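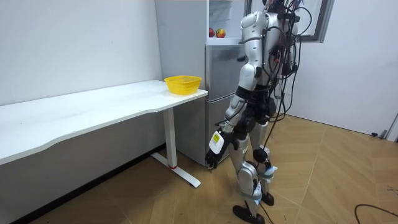
Restocking is the smallest job in the kitchen at Flutden, and it was the first one put forward for automation. Fruit is moved between the fridge, the desk and the basket several times a shift, one piece at a time, by whoever is closest. The handling room was set up so that this one job could be done and timed away from the main kitchen. The layout has been kept simple: two apples on the open upper shelf, the yellow basket at the fridge end of the desk, and enough clear floor for the robot to stand square to the fridge. The control software is Kitura. The task sheets were written by the kitchen staff, who had been doing the job by hand and knew where the delays were.

This page collects four views of the work, with notes on what has changed for the people on shift. Last revised 19/05/2021.

What was measured

A transfer is counted when one piece of fruit has left its starting place and been set down at its end point. Pieces that are touched but not moved are not counted. The first block of work logged 2,293 transfers and the second logged 3,529. The two blocks should not be compared directly. The basket position was changed between them, and the second block was run with a longer shift.

Logging was done by hand for the first block. One person stood at the desk with a tally sheet and a clock, and it was tiring work. In the second block the count came from Kitura and a person checked a sample of the entries against what they had seen. The sample check takes less time, but it needs someone who knows the task well enough to spot a wrong entry. That has made it a job for experienced staff, and it now appears on the rota as a separate line.
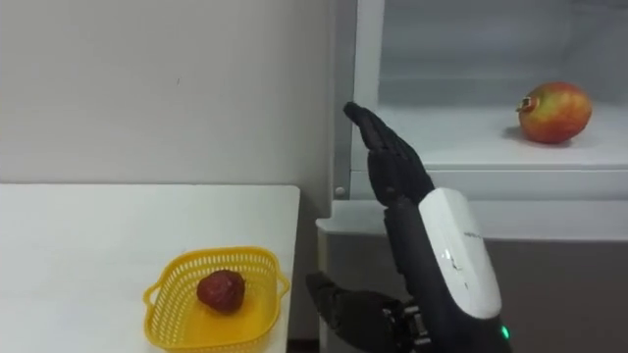
Raised hand at the shelf, apple towards the far end; one red fruit in the basket on the table.

Reach is the main limit at the shelf. A person leans in without thinking about it and turns the wrist to clear the front lip. On the task sheet the same movement is written out as an approach, a height and an angle, and each of the three can be wrong on its own. The staff who wrote the first sheets left the height out altogether. It was added after a week of short reaches.

Soft fruit has its own sheet. Apples allow a fair amount of error in grip, and the small red fruit allows very little. Setting the grip for each type is now done by kitchen staff, with an engineer present only when a new type is added. Training for this takes two sessions. The first is on the sheet itself, the second is on stopping the robot safely and recording why it was stopped.

Time on feet

The complaint most often heard before the trial was about standing. Fridge work is short, but it interrupts everything else, and the walk from the prep bench adds up. With the transfers taken off the list, the person at the bench stays at the bench. Some prefer this. Others have said that the walk was the only break in a long stretch of cutting, and the break times have been moved to allow for it.

There is also a new kind of waiting. When the robot stops, the person on watch has to decide whether to clear the fault or call for help. The written limit is two attempts, then a call. In practice the limit was ignored during the first few days, and clearing a fault became a small contest between shifts. The rule is now printed on the back of the task sheet.

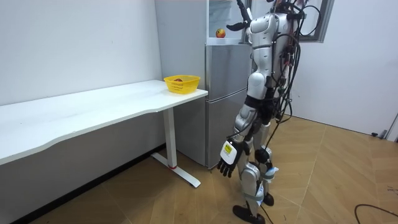 Floor and cables

Cable routing takes more attention than anyone had planned for. The robot carries a heavy bundle down its back, and another cable crosses the floor. Anyone entering the room has to know which side to walk on. The present rules are:

Walk on the desk side only when the robot is stopped.
Do not step over a cable that is under tension.
Keep hands off the desk while an arm is above waist height.
Report any strap that has slipped at the shin or ankle before the next start.

Cleaning had to be changed as well. The floor used to be mopped during the afternoon lull, which is also the best time for a long run. It is now done before the first start, and the cleaning hours have been moved forward to match. This was agreed late — the rota had already been issued — and two people had to swap days at short notice.

Pay and grading

Watching the robot and checking the log are both graded above restocking. The grade is paid for the full shift, including hours when the robot is stopped. Dritimance, which runs the same task at its own site, pays it by the hour. The Flutden rule was kept because stoppages are when the person on watch has the most to do.

The plan for the next block is up to 3,230 transfers, with the fruit types mixed. 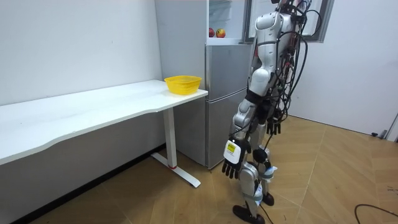 Rhun Gethin would like the mixed block put off until a second person has been trained on every shift. Grading the watch job was right, Gethin says, but at present it falls to the same few names, and when one of them is off sick the rest of the rota is rebuilt around the robot. The point has been added to the list for the May review, along with the request for a stool at the desk.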